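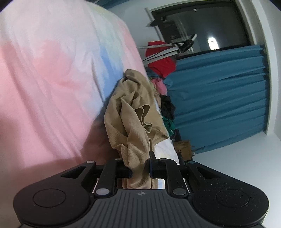
Distevia Bike Park Adds Weekly Cornering Clinics for Trail Riders

Feb 25, 2020

The Distevia bike park will run weekly cornering and braking clinics this spring, using a new practice area on the lower slope beside the parking lot. Registration opened this week, and the first group of 12 riders is expected on the dirt as soon as the ground firms up.

The clinics will be led by Nivaldo Pimentel, a former downhill racer who has coached at the park for the past four seasons. Each session lasts three hours, with a short break, and is limited to 12 people so that every rider gets time alone with a coach.

Pimentel said most adults who sign up for lessons ask to work on jumps or steep rock sections. He usually starts them somewhere else.

“I put them on a flat turn first,” he said. “If you can't stand up on the bike, look through the corner and let the bike lean under you at slow speed, the steep stuff is going to be a fight. We can spend an hour on one turn and people are tired at the end of it.”

The practice area has two flat turns, three banked turns and a short off-camber section marked with cones. There is also a braking lane with a loose gravel surface. Riders will go through the lane using the front brake alone, then the rear, then both together, and compare their stopping distances.

Work on the area began in January. The park's trail crew moved the old pump track fence back, brought in clay soil for the berms and added a drainage ditch along the uphill side. Drorum, the excavation company that rebuilt the park's main climbing trail, did the machine work. The cost was paid out of season pass sales, and pass prices will not change this year.

The park sold 1,002 season passes last year, its highest number so far. In a survey sent to pass holders after closing, 400 people answered, and lessons for intermediate riders came up more often than any other request. Night riding and a second bike wash were next on the list. The bike wash will be added later this year. There are no plans for lights.

Clinics cost $34 for pass holders. Riders without a pass can also sign up but will need to buy a day ticket. The price does not include bike rental, and riders who want a rental should reserve one when they register, especially in the smaller sizes.

Any mountain bike with working front and rear brakes is allowed, including hardtails and electric-assist bikes. Helmets and gloves are required. Knee pads are recommended, and a few pairs can be borrowed at the front desk. Pimentel asks that people use flat pedals for the first session if they have them – he will lend a set to anyone who doesn't.

Riders must be 16 or older. The junior program, coached by Mutiso Cycling Club, will continue on its usual schedule and will use the new area on mornings when no clinic is booked. Juniors who rode last season do not need to fill out a new medical form unless something has changed.

When no group is using the practice area, it will be open to everyone with a valid pass or ticket. Signs at both ends will show the riding direction. The park asks riders to stay off the berms after heavy rain until staff have taken down the closure rope – wet clay ruts quickly, and the crew has only one compactor.

A second course, aimed at riders training for the Kustumska enduro, is planned for early summer. It will cover line choice and riding tired, with most of the time spent on the upper trails. Dates and prices for that course have not been set.

Registration for the spring clinics is open at the front desk and by phone. Cancellations made at least two days ahead will be refunded in full. If the park closes for weather, riders will be moved to the next open session.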